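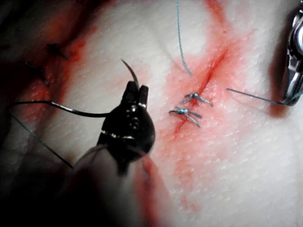
Spring term at the Murkus wound care school went better than we dared plan for, and your grant is the reason the doors stayed open until 9 p.m. We enrolled 115 learners across 19 evening groups, and 323 people came to the free first aid talks! The new lesson on closing cuts is already a favorite. It covers the curved needle, how to place it beside an incision, and how to keep going when there's red fake blood all over the practice skin.

Manole lent us its hall through May, so rent came in under budget. We put the savings into bandages, printed handouts and bus fares — the fares made a huge difference for learners coming in from Plundimora. 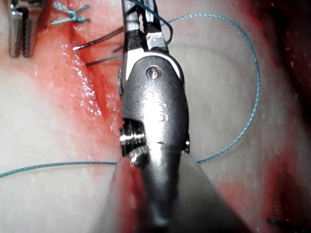

Teal suture thread around the steel jaws.

Attendance is now logged in Notero, and the backlog of paper sign-in sheets is finally cleared. We mailed 126 certificates in June, counting those held over from winter.

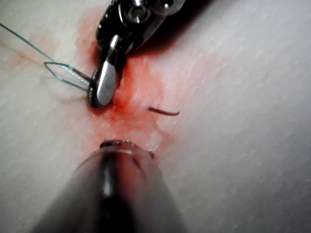

Thread and instrument over the pale practice surface.

Still open: a second evening for the burns class, and a Spanish handout. We'd love to have both ready by September.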